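Vundgate depot, automation readiness checklist, bench 3
Task group: strip and sort old desktop towers
Filled in September, between jobs, so excuse the shorthand

1. Walkways clear, nothing underfoot. OK
2. E-stop in reach of both stools. OK, tested twice
3. Arm speed capped at 200 mm/s with a person at the bench. OK
4. Guard tape on floor. WORN, redo before next run

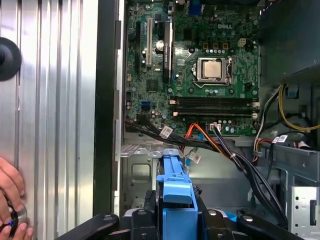
5. Hands near the work. Biggest worry on this sheet. Nobody has signed off a rule for who holds what while the arm is live, and Dellanura's manual is vague on it. Side panel is off and there's still a hand on it down at the corner, cables bundled right across the case, fingers of the gripper at the bottom of the same tower. Need a written keep-out distance. NOT PASSED
6. Cable handling. Loose runs snag. Machine can't yet tell a cable it should lift from one its meant to leave. Person does cables for now. PARTIAL
7. Memory and drives out. Stustmont site says 4 towers a shift unassisted, haven't seen it here. NOT RATED
8. Sharp edges. Cut gloves on for all chassis work. OK
9. Gripper bolts, check torque marks weekly. OK, log it in the Boutros binder
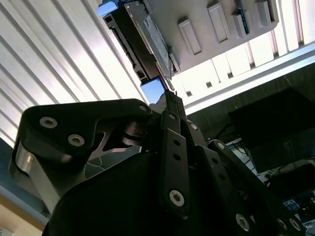
Can the machine do a full teardown on its own yet?
Not at this bench. It can take a share of the simple lifting, but cables and stuck clips still need a person, and item 5 has to be closed first.

10. Bench load limit 700 N, sticker faded. REPLACE
11. Sorting bins labelled by colour. Labels peeling, reprint
12. Lighting over bench. Fine in the mornng, recheck at 4 pm

Overall: supervised use only. Recheck once 4, 5 and 10 are done.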